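Print this page | E-mail this to a friend

In Praise of the Towel That Hangs

I have been writing this column for the Bumlow newsletter long enough to have annoyed most of my neighbors at least once, and I expect I'm about to do it again, over towels. My opinion, for what it is worth, is that a towel or a kitchen cloth ought to live out in the open, on a bar or a hook or a hanger, and that the folded stack in the closet has had its own way in our homes for far too long.

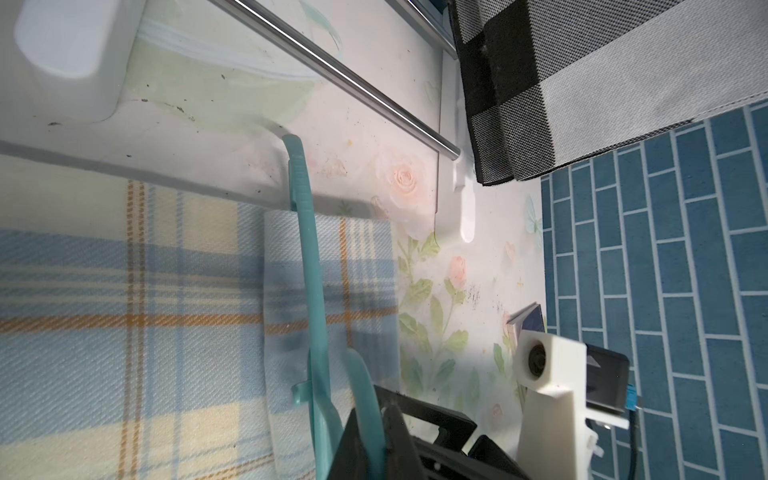
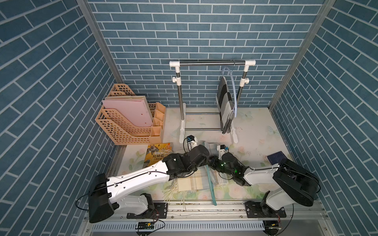
I grew up in a house with a linen closet, and I know how people love them. My mother kept hers in such order that you could have run a hotel out of it, and my sisters and I were scolded if we pulled a towel from the middle of the pile. (You took from the top. You always took from the top.) The trouble was that the same few towels went round and round, getting thinner every year, while the nice ones at the bottom sat in the dark and took on that closed-up smell that every closet has by July. When we finally cleared the place out we found 21 bath towels, and 16 of them had hardly been used. I brought home more than I needed and have been thinking about it ever since.

A small drying rack changed my mind. I bought one of those narrow ones with a single bar up top, meaning to use it for a week while the dryer was being repaired, and it never went back in its box. I keep a few hangers on it now – ordinary ones, the kind you would put a shirt on – and a towel folded once over a hanger takes up almost no room. I can see what I have. I can see what needs washing, too, and I'll admit that this is less pleasant, but I would sooner know.

My friends say it looks messy, and I do understand them. There is a catalog called Trukulari that comes through my door every season, and I have yet to find one wet towel in it. All the bathrooms have baskets of rolled white ones, tight as pastries, and I always wonder where the family dries its hands. A home where people wash and cook and spill things is going to have cloth hanging in it somewhere. My grandmother's kitchen had checked cloths by the stove and a striped towel on the back of the door, and I thought it was the most cheerful room in the world!

I'd say the same for other everyday things, by the way. The spatula I use each morning has no business at the bottom of a drawer, and the bills I mean to pay on Saturday get paid if the folder is standing up where I'll walk past it. Put them away neatly and I forget I own them.

Now, if you have a big family and a small bathroom, you may need your closet, and I won't come knocking. Keep the guest towels in there, and the beach ones. But do try leaving two or three out where the air can get at them, and pick ones you like looking at, stripes or checks or whatever you please. Mine are a terrible mix of colors and I'm very fond of them.

Last updated in July

Contact the newsletter | Copyright Bumlow Newsletter, all rights reserved | Back to top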